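About Hosta

Hosta is a small company that tests whether robots can do ordinary work. People come to us with a chore, either from a house or from a shop floor, and ask if a machine can take it over yet. We set the job up on a bench, run it, and write down what we find. Sometimes the answer is yes. More often it is "some of it," and we say which part.

We don't build robots and we don't sell them. Our customers are small manufacturers, repair shops, care homes, and a few appliance makers who want to know what will be possible in their customers' kitchens in a couple of years.

How we got here

The building on the canal side of Wisstead went up in 1976 as a gearbox repair shop. Dardo Cisternas worked there for most of his adult life and bought the business when the owner retired. Repair work was steady, but hiring for the bench got harder every year, and salesmen kept coming by with arms that could, they said, do assembly. Dardo bought one. It spent its first winter dropping things.

Shabani Kinyua came in to help get it running. He had been writing control software for warehouse equipment and wanted to work on smaller parts. Between them they got the arm to do two jobs well and gave up on a third. When other shops in the area heard about it, they started calling to ask which two. Those phone calls are how Hosta began.

Gearbox repair stopped altogether the following July. The old lathes are still here and we use them to make test parts.

What we test

Every project starts with a list of steps. "Put the gearbox together" is not a step. Picking up a gear is a step, and so is turning it to face the right way, bringing it to the shaft or housing, lining up the teeth, and letting go without knocking it loose. A person does all of that without thinking about it. A machine can be good at four of them and fail the job on the fifth.

Gears are still our most common shop-floor test. We know them well, and they show up weak points quickly. Picking up a gear that is lying flat on a bench is something most arms with a decent gripper and a camera can now do. Holding it square is a little harder. Meshing it with another gear is where the time goes, as a small error in angle puts tooth against tooth and then something has to give. 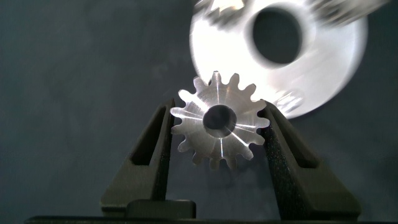 Small spur gear in the gripper, with the larger gear close by.

When a tooth lands on a tooth, a person feels it and gives the gear a slight twist. Arms with force sensing can be taught to do the same thing, and some do it quite well. Arms without it tend to push. We stop those runs early to save the parts.

We also test:

Loading and unloading trays, fixtures and small presses
Sorting mixed hardware
Screwing down covers and lids
Folding towels and flat linens
Clearing a table and loading a dishwasher
Wiping counters
Putting groceries on shelves

The household work is newer for us. It started when Tamošiūnaitė, a family firm that makes kitchen fittings, asked us to find out how their drawer pulls would need to change if a robot had to open them. The report said the pulls were fine. The trouble was the drawers, which stuck a little, and a person makes up for that without noticing.

Can machines do the chores yet?

This is what most people ask, so here is where we stand at present.

On the shop floor, a job with known parts, a fixed place for each part, and a steady supply can usually be handed over. That was true before we opened. What has changed is that the parts no longer have to be in exactly the same spot each time. A gear can be lying anywhere within reach on the bench and a good system will find it. It still helps if the gear is the only thing there, or nearly so. Bins of tangled parts are much worse.

In the house, single chores in a tidy room are possible but slow. Our best towel-folding run so far took 4 minutes for one bath towel. Dishwasher loading works with plates and mugs, and falls apart with anything thin or nested. We haven't yet tested a machine that we would leave alone in a kitchen.

Speed is the other half of it. A machine that is slower than a person can still be worth having if it can work through the night, and for some of our shop customers that is enough. It depends on what a mistake costs. A dropped gear costs very little. A jammed press costs a morning.

How a test runs

We ask for real parts if you can spare them. If you can't, we print or machine stand-ins with the same shape. Printed parts are lighter and have more grip, so we note that in the report and don't treat a pass on printed gears as a pass on steel ones.

The bench is covered with a plain dark mat so that the parts show up clearly to the camera. Parts are set down in a different place for each run. A standard test is 28 runs, which is what fits comfortably in a working day with resets, and we count a run as passed only if no one touches anything from start to finish. If a person has to nudge a part, that run is a fail, even if the rest of it was clean.

You get the full record, including the failures, sorted by the step where each one happened. Many customers find that one step causes nearly all of the trouble and that a cheap change to the part, such as a wider chamfer or a tab to hold on to, would fix it.
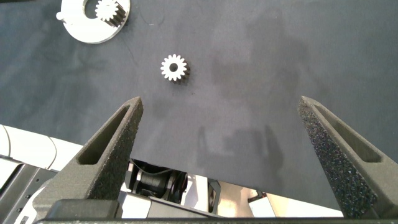
Who we are

Dardo Cisternas runs the shop and designs the test benches and fixtures. If you call before noon you will probably get him.

Shabani Kinyua is in charge of the software and writes most of the reports. He also decides when a test is finished.

The rest of the team is small, roughly half of it part time, and includes two people who came over from the repair business.

Who we work for

Grestico has sent us assembly questions since our second year and remains our largest customer. The rest are mostly shops with fewer than twenty people. We take the same approach with all of them and charge by the day. We don't accept payment from robot makers for tests of their own machines, though we do borrow equipment from them when a customer asks for a certain model.

Visiting and contact

Visitors are welcome by appointment. Bring the part that is giving you trouble, and a second one if you have it. Parking is behind the building, through the gate marked Deliveries. The front door sticks, so push hard.

For a quote, send us a short note with a photo of the part, how many you handle in a shift, and what a person does with it now. We usually reply within 5 working days.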